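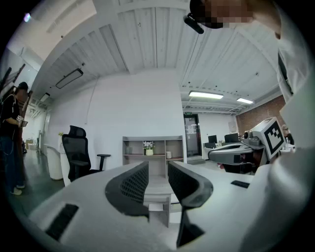
Home Diary Allotment notes Archive Contact

2024-11-02: Leaf mold, garlic, and the fence

Frost on the shed roof when I got up, gone by nine. I had toast and drove out to the plot with the garlic in a paper bag on the passenger seat. The gate at Pearce was already unlocked, and Vaughan Pryor's truck was parked across two spaces the way it always is.

I planted the garlic in the long bed where the beans were. Six rows this year. I held back the smallest cloves for the kitchen. The soil was better than I expected after the dry spell, dark and crumbly for the first few inches and then hard as a plate. I used the fork to open it up and did not turn it over. Last November I turned it, and the worms were scarce well into spring. I can't prove one caused the other.

The total came to 121 cloves. I write it down every year so I can work out in July how many failed. Most of them are Turkar, which I have been saving from my own heads for a while now. One row is a new kind called Hindovo that Vaughan gave me out of his. He says it is hotter and doesn't keep as long. I put a stick at the end of that row, and I will forget what the stick means by February, so I am writing it here too: the Hindovo is the row closest to the path.

The leaf mold pile has sunk by half. I pulled the wire off one side to look and it is nowhere near done. Still whole leaves in the middle, mostly oak, stuck together in mats. The maple has broken down fine. I broke up the mats with the fork and watered it with two cans and put the wire back. I should run the oak over with the mower first. I wrote the same thing in this diary a year ago and did not do it.

Vaughan came over while I was at the pile and we talked about the fence. The deer are getting in at the low corner behind the compost bays. He measured it in October and thinks we need 20 feet of new wire and two posts. The quote from the place in Previvton was $510 with labor, which seems high to me for one corner. I said I would rather buy the wire and dig the holes ourselves on a dry day. He has a post-hole digger but the handle is cracked. We left it there. I said I would call and ask what the wire costs by itself.

He also asked if I wanted his old cold frame. I said yes before I looked at it. One pane is out and the hinge side is soft. I think it can be fixed with a strip of new wood along the back, and I have some clear plastic in the garage that would do for the pane. It is leaning against the shed for now with a brick on each side.

Ate lunch in the car with the heater on. Cheese sandwich and the last of the plums, which were past their best.

After lunch I cleared the tomatoes. They were done weeks ago and I kept putting it off. I cut the stems at the ground and left the roots in. Picked up all the fallen fruit I could find and still missed plenty, so there will be seedlings all over that bed in May. The stakes went in the shed in two bundles. Four of them are rotten at the tip and need to be cut back or thrown out.

Pulled the first parsnips. Two good ones, one forked, and one with canker on the shoulder that I trimmed off. I left the rest for the cold to work on. The leeks look thin. I hilled them up again and gave them the last of the feed from the bottle. The kale has some whitefly under the leaves but it is putting out new growth and I am not going to bother with it.

To do next time:

Wire price from Previvton
Strip of wood for the cold frame, measure first
Mulch the garlic with straw, not the oak leaves
Drain the hose and bring it home
Return Vaughan's bucket

Home by four. My back was stiff and I sat in the kitchen with my boots still on for a while. Made soup with the parsnips and half an onion. It needed more salt. I cleaned the fork and the hand trowel in the sink and oiled them, and put the kitchen garlic in the basket by the window.

Rain is forecast overnight. I left the lid off the water barrel to catch it.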